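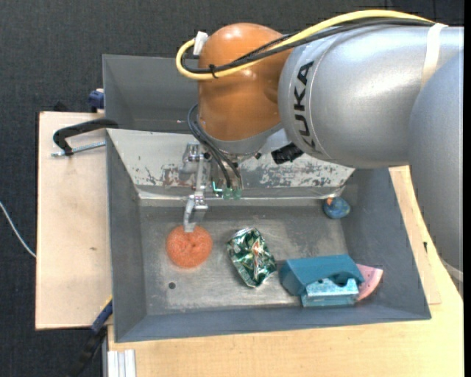

*Fig. 1. Mixed bin, five items. The round orange one at the left is the problem case for this handout.*

## Unit 8: Sorting small stuff into bins

Hala Saab's reading for this unit says that any bin of mixed goods can be sorted "by kind." I'd like you to be suspicious of that phrase. Kind according to whom? Take the orange ball in Fig. 1. It looks like a scouring pad, with a fuzzy, mesh-like surface and a darker dimple near the middle. So does it go with cleaning supplies? With round things? With things that snag on other things? Saab would say cleaning supplies and move on. I'm less sure.

### What the reading claims

- Shared bins save space.
- People find things faster when a bin has one purpose.
- Five items or fewer per bin needs no label.

The first claim is fine as far as it goes. The second rests on a trial at the Bravon stockroom with 20 people, most of whom already worked there. Of course they found things faster. They knew where the things were.

The third claim I don't buy at all. Five items is plenty to lose track of if one of them is sitting on top of another, or if the person looking doesn't know what the item is called. Try asking three people to name the orange ball. In last term's section we got "scrubber," "pot thing" and "is that a toy?"

### Texture as a sorting rule

Washington Camargo's notes on the Stidik method suggest sorting by how a thing feels and holds its shape:

1. Hard, keeps its shape
2. Soft, springs back
3. Soft, stays squashed
4. Catches on its neighbors

It's a better start than "by kind," mainly for group 4. Mesh and fuzzy surfaces often get tangled with whatever is next to them, and a sorting plan that ignores this will look great on paper. But Camargo never says what to do with an item that fits two groups, and a springy mesh ball fits two groups. He also claims the method holds up for stockrooms of 1000 items. He tested it on 183. Keep both numbers in your head when you read his last section.

### Plain metal bins

A gray metal bin with no dividers is cheap and easy to wipe out. Small round items may roll to one side if the shelf isn't level. The Wumau catalog sells dividers as the cure. Before you recommend spending money on them, try a folded towel in the bottom and see if anyone complains.

### For next class

Empty one drawer or bin at home. Sort it once by kind and once by Camargo's groups. Write down every item that moved between the two sorts, and every item you argued with yourself over. One page, and please don't tidy up the results. If neither method helped, say so.

Optional: Akl, chapter 8, on labels. Skip the part about color coding.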